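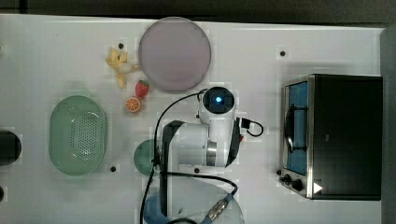

ホーム 特集 連載 工具 読者の作業場 バックナンバー
記事を検索 キーワードを入力

特集 共同工房の夜
台所のおもちゃと白い腕 シェア工房で組む「Pivov」

文・編集部

夜の八時すぎ。Clangateの引き戸は重い。下のレールに木くずが詰まっていて、一度で開いたためしがないそうだ。肩で押して入る。入ってすぐ左が木工、右が電子工作、奥の細長いところが今回の取材先で、先客はもう作業を始めていた。あいさつもそこそこに、工具箱をまたいで、壁ぎわの丸椅子に座らせてもらう。

組んでいるのは「Pivov」。ロボットアームにおもちゃの台所仕事をさせる、という個人発の工作だ。いちごをつまむ、ざるに入れる。バナナを皿へ移す。調味料のびんらしきものをコンロの上まで運ぶ。それだけ。それだけのことに去年の秋からかかっている。会社の仕事とは関係なし、賞に出す予定もなし。きっかけは家の食器棚の整理で出てきたままごと道具だったという。捨てるのも惜しい、飾るのも変だ、じゃあ腕にやらせるか。そういう順番。

ままごとなので、皿も食べ物も軽い。軽いから楽だろうと思っていたら逆だった、と作り手は言う。軽いものは逃げる。指の先が触っただけで横へ行く。いちごは転がるし、バナナは皮が開いた形だからどこをつかんでいいか毎回迷う。本物の野菜のほうがまだ素直かもしれない、とも。ただし本物は汁が出る。工房の規約で生ものは流し台まわりだけ。よって、おもちゃ。

■まず台から

腕の話を聞きに来たつもりが、最初の一時間は台の話だった。

アームは中古。Manaloという機械部品の古物屋から買った白い六軸で、手首に青く光るランプがついている。動くかどうかは通電してみないと分からない、返品不可、という条件だったそうで、これはまあ賭けだ。運よく動いた。動いたのはいいが、家の机に載せたら机ごと揺れた。腕が横に振れて止まるたび、机の脚が床をこする。下の階から苦情は来なかったものの、来る前にやめた。それでClangateに持ち込んだ。区画を借りる代金が月に2,000円。家の近所で借りた物置より安い。

台の高さは80センチ。立って作業して腰が曲がらないところ、という決め方で、腕の都合は後回しにした。ここは意見が分かれるだろう。腕の可動範囲から逆算して高さを決める人のほうが多いはずだ。でも組んでいる間、ネジを締めたりケーブルを這わせたりしているのは人間のほうで、その時間のほうがずっと長い。腕は土台ごと上げ下げできる。人の腰はできない。

天板は白。最初は木目のままだったのを張り替えた。木目の上だと、淡い色の皿の縁が画像処理で拾いにくかった。白にしたら今度は照明が反射した。蛍光灯の真下だったので、台ごと手のひら二つぶん手前に引いて解決。図面の上ではなく、床のテープの上での解決である。古いテープはまだ残っていて、剥がすと床の塗装も剥がれそうだから、そのままにしてあるとのこと。

天板にはあちこちに小さな穴がある。治具を留めるための穴だ。等間隔のきれいな格子にすればよかった、と今は思っているらしい。実際は、必要になった場所に必要になった日に開けた。だから並びに理屈がない。座標の基準にしようとして諦めた。代わりに、皿を置く位置は紙の型紙で合わせる。型紙は丸いのと長丸のがあって、裏に鉛筆で向きが書いてある。使い終わると台の下の引き出しへ。

■指を伸ばす

グリッパは黒くて指が長い。Manaloで一緒についてきた純正の指は短くて平たく、箱をつかむには向くが、ざるの底のものは取れなかった。ざるの縁に手首の丸いところが先に当たる。当たると腕が止まる。安全停止というやつで、正しい挙動なのだけれど、見ているほうはがっくりくる。

そこで指を作り直した。一作目はまっすぐ。長くしたら先がしなった。二作目は根元を太くして、先だけ細く。これはいい線いっていたが、びんを横向きにつかむと滑った。三作目で内側に浅い溝を入れて、今のところこれで落ち着いている。溝の深さは勘。工房の隣の区画で楽器をいじっている人が、弦の溝を切る細いやすりを貸してくれた。やすりは返したが、削りかすは今も引き出しの隅にある。

「つかむ」より「離す」が難しい、という話も出た。溝を深くすると、今度はいちごが離れない。葉っぱのところが引っかかる。指を開いても一緒についてきて、腕が戻る途中でぽとっと落ちる。床に落ちたいちごは台の下の暗がりへ転がっていく。それを拾う人間の姿勢のほうが、よほどロボットの研究課題ではないかと思いながら見ていた。拾う動作、意外とひねりが多い。

溝の角を落としたら離れるようになった。紙やすりで二、三回こすっただけ。こういう直しは記録に残りにくいので、作り手はノートに指の輪郭を鉛筆でなぞって、削ったところに斜線を入れている。数字はなし。写真を撮るよりあとで分かりやすいそうだ。

■ケーブルという難物

黒いケーブルが一本、手首のところから輪を描いて台の上まで垂れる。この輪の大きさをめぐって、三週間。

短くすると、手首をひねったときに引っぱられる。長くすると台の上のものに当たる。当たって、なぎ払う。夜中にひとりで試していて、皿をまるごと床に落としたこともあったらしい。割れはしない。音はすごい。

腕に沿わせて面ファスナーで留めるのが定石で、もちろんやった。ところが手首の軸がよく回る作業だと、留めたところが支点になって余計に引っぱられる。留める位置をひとつ根元側へずらす。だめ。もうひとつ。まだだめ。結局、上のほうは留めずに遊ばせて、輪が自然に垂れる向きへ腕の初期姿勢を変えた。ケーブブルに腕を合わせたかたちになる。見た目はよくない。よくないが、引っかからなくなった。

根元のほうには編んだ金属の被覆のケーブルも来ている。こちらは動かないから楽。楽なはずが、コネクタの首のところで一度接触不良を起こした。症状が嫌なもので、腕が特定の姿勢のときだけ通信が切れる。プログラムを疑い、電源を疑い、座標変換を疑い、最後にコネクタを指で押したら直った。押しながら動かすわけにもいかないので、受けの台をかませてある。端材。
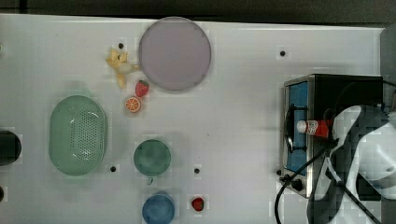
びんの話が長引いたので、先に書いておく。コンロの上まで運ぶ作業は、この台でいちばん後に足された課題だ。倒さずに置ければ上等、というつもりで始めた。ところが白いふたのあたりをつかむか、胴をつかむかで、そのあとの動きがまるきり変わる。ふた側をつかむと持ち上げた瞬間に尻が下がる。胴をつかむと安定はするが、五徳のような格子の上へ下ろすときに指が先に着いてしまう。

いまは寝かせて運ぶ案を試している最中。立てて置くのは次の課題に回した。寝かせてコンロの上を通すだけなら、高さの余裕が少なくてすむ。少なくてすむ、と言いつつ、黒い調理台の角には何度かぶつけているそうで、その都度止めて、戻して、通り道を少し上げる。この「少し」を入力する画面が使いにくいらしく、聞いている間じゅう文句が出た。

■Deltaricoで動かす

制御にはDeltaricoという小さなソフトを使っている。工房の仲間うちで書き足しながら使っているもので、配布はしていない。画面は地味。左に姿勢の一覧、右に数値、下に赤い停止ボタン。停止ボタンだけやたら大きい。

動作の手順書にあたるファイルは、ついにこのあいだ442行になった。元は皿一枚といちご一個を動かすだけの短いものだった。増えた理由のほとんどは例外処理だ。いちごが見つからなかったとき。見つかったがざるの中だったとき。ざるの中だが縁に寄っていて指が入らないとき。つかんだつもりで、つかめていなかったとき。

最後のやつが曲者で、長いこと悩まされた。指は閉じる。モータの値も止まる。ソフトはつかんだと思う。腕は上がり、皿の上へ行き、なにもないところで指を開いて、満足して帰ってくる。人間が見れば一発で分かる失敗を、腕は毎回きちんと最後までやる。対策として、閉じたあとの指の隙間を見るようにした。閉じきっていたら空振り。単純だが、バナナの皮の先だけをつまむと隙間がほとんどなくて、空振りと判定されてしまう。それで皮の先はつかませない、という条件がまた一つ増えた。行数も増えた。

手順書の書き方にも流儀が出る。作り手は動作の名前を日本語でつけていた。「そっと下ろす」「まわりこむ」「いったん待つ」。英語に直せと言われたことがあるそうだが、直していない。夜中に読んで分かるほうがいい、という考えで。「いったん待つ」が、ファイルのあちこちに出てくる。腕が止まった直後はまだ少し揺れていて、そこで指を閉じると狙いがずれる。待てばいい。待つ時間は、揺れが収まるのを目で見て決めた。

速くしようとした時期もある。待ちを削って、移動の速度を上げて。その週は何もかも落とした。

■上から見る

位置決めの画像は真上から撮る。梁から下ろしたアルミの棒にカメラを固定して、台の奥の縁がまっすぐ写るように合わせる。合わせるのは毎回だ。共同の建物なので、上の階で誰かが台車を転がすと棒がわずかにずれる。ずれが目に見えるほどではなくても、つかむ位置には効いてくる。

真上からの絵には高さがない。当たり前のことを、やってみて思い知ったという。皿の縁のわずかな立ち上がりも、ざるの深さも、上からではただの輪だ。最初はざるの底をねらって下ろした指が、底のずっと上で閉じていた。対策は素朴で、道具ごとに高さを物差しで測って表にした。ざるはここ、皿はここ、カップの口はここ。物を替えたら表も直す。直し忘れると空中で指が閉じる。

色の話もする。薄緑のざる、淡い藤色っぽい皿、赤いいちご。いちごは見つけやすい。困るのは皮のむけたバナナで、クリームに近い黄色が白い天板に溶ける。露出を下げると黄色が出てくるが、今度は黒いものがつぶれる。しばらく行ったり来たりして、結局は明るさを変えて二回撮ることにした。一回で済ませる方法はあるはずだと本人も言う。あるはずだが、二回撮れば今夜動く。そっちを取った。

底に穴の並んだざるも、しばらくは別の意味で邪魔だった。細かい穴の列が模様として拾われて、そこに何かがあると判定される。何もないところをつまみに行く腕。これは画像をぼかしてから判定することで収まった。くっきり撮るために苦労したあとで、ぼかす。作り手はそこをあまり気にしていないようだった。

■材料費と、ねじの袋

買ったものの控えは封筒に入っている。工房の売店で買った皿ねじの小袋が106円。これを何度も買い足している。余らせてもいいから最初に大きい箱で買えばよかった、と封筒をひっくり返しながら言っていた。アームの代金は教えてもらえなかった。家族にも言っていないとのこと。

工具は共用がほとんど。六角レンチだけ自前で、柄に黄色いテープを巻いてある。共用のレンチは角がなめていることがあり、それで一度、手首の止めねじをつぶしかけた。以来、締めるところだけは自分のを使う。電動ドライバは使わない。腕の部品はどれも締めすぎが怖い。

工房の決まりで、腕を通電したまま席を離れるのは禁止。お茶をいれに行くにも電源を落とす。これが地味にきつい。落とすと原点合わせからやり直しで、ケーブルの輪の向きも見直すことになる。だから飲み物は先に用意する。水筒は台に置かず、足元。置き場を間違えると、腕が取りに行く。というのは冗談で、まだそんな気の利いた動作は書いていないそうだ。

■家に置かなかった理由

自宅の工作でなく共同工房にした理由は床の揺れだった、と先に書いたが、もう一つある。見てもらえること。

木工の人が通りがかりに台の脚を見て、筋交いを一本足せと言った。足したら揺れが減った。電子工作の人は電源の取り回しを見て黙って首を振り、翌週に余りのフィルタをくれた。腕に詳しい人はひとりもいない。いないけれど、揺れるものと熱くなるものについてはみんな詳しい。一月の寒い時期に手首の動きが渋くなったときも、暖機してから動かせと教えてくれたのは旋盤を使っている人だった。十分ほどゆっくり回してから本番。冬の間はそうしていた。

逆に困るのは、触られること。悪気はない。緑のカップがかわいいから手に取る。戻す。戻した位置が違う。それで次の試行が変なところから始まる。型紙はもともとそのために作ったようなものだ。「さわってもよいですが型紙の上に戻してください」と書いた札も用意したが、札そのものがカメラに写って誤認識の種になり、引っ込めた。今は口で言っている。

■今夜のところ

取材の終わりごろ、びんの通り道を直してもう一度動かすというので、停止ボタンの近くに立たせてもらった。押す係である。責任重大のわりに、やることは見ているだけ。腕はゆっくり来る。思ったよりずっとゆっくりで、途中から瞬きの間合いを計ってしまう。モータの音は小さく、となりの区画で紙やすりをかける音のほうがよく聞こえた。

その回がどうだったかというと、途中で止めた。押したのは筆者だ。指が調理台の角に近づいた気がして、押した。作り手によればまだ余裕があったとのことで、なんだか申し訳ない。原点合わせからやり直し。お茶はそのあいだにいただいた。もちろん席を離れてから。

次にやりたいことを聞くと、カップだという。取っ手をつかむのではなく、口のほうから指を入れて内側に開いて持ち上げる。閉じる動作ばかり書いてきた手順書に、開いてつかむ動作を足すことになる。「また行がふえますね」と言ったら、ノートの余白を見せられた。指の輪郭がもう一つ、鉛筆でなぞってあった。こんどは外側に斜線がが入っている。四作目。外側にも溝を切るらしい。

やすりはまた借りに行く。となりの人が来ている夜に。

（取材協力 シェア工房Clangate。見学の希望は工房の受付まで。Deltaricoの配布予定についてのお問い合わせには、編集部ではお答えできません）

お問い合わせ 定期購読 著作権について ページの先頭へ戻る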